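Open day at the Prelach growing site

I had been hoping to get inside a licensed cannabis grower ever since our state opened the adult-use market, so when Prelach announced an open day in October I signed up within the hour. You had to be over 21, show ID twice and leave your bag in a locker. Fine by me!

The site is bigger than it looks from the road. They run 33 flowering rooms off one long corridor, and we got to look into 2 of them through the windows (the state license keeps visitors out of the rooms themselves). Each room holds 405 plants, every one with a barcode tag that follows it from cutting to jar. I knew the law asked for tracking, but seeing row after row of little tags made it real for me. Our guide pulled up a single plant on her tablet and showed us each time it had been moved, trimmed or weighed. I could have stayed there all morning.

Next came the drying area, where the smell hits you like a wall, and then the in-house lab. Samples also go out to Lorneo, an independent tester, and nothing leaves the building until that report is back.

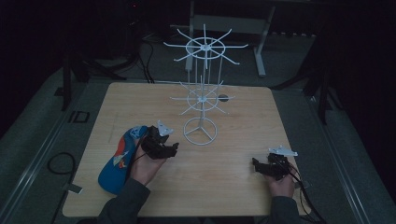
Haque asked how a small store is supposed to keep up with the packaging rules when they seem to change every few months, and whether the growers could send new labels out sooner. Good question, and it set off the best talk of the day. The Prelach people admitted that the last label change left them with cases of stock to redo by hand, and a couple of store owners from Furner had plenty to add about child-resistant lids.

They also gave us a straight answer on home growing, which is still off the table here for anyone without a medical card.

The tour ran 180 minutes and I'd happily have done it again after lunch. Parking is tight, so come early, and bring a sweater for the corridor. The next open day is planned for spring, and sign-up is through the Prelach front desk.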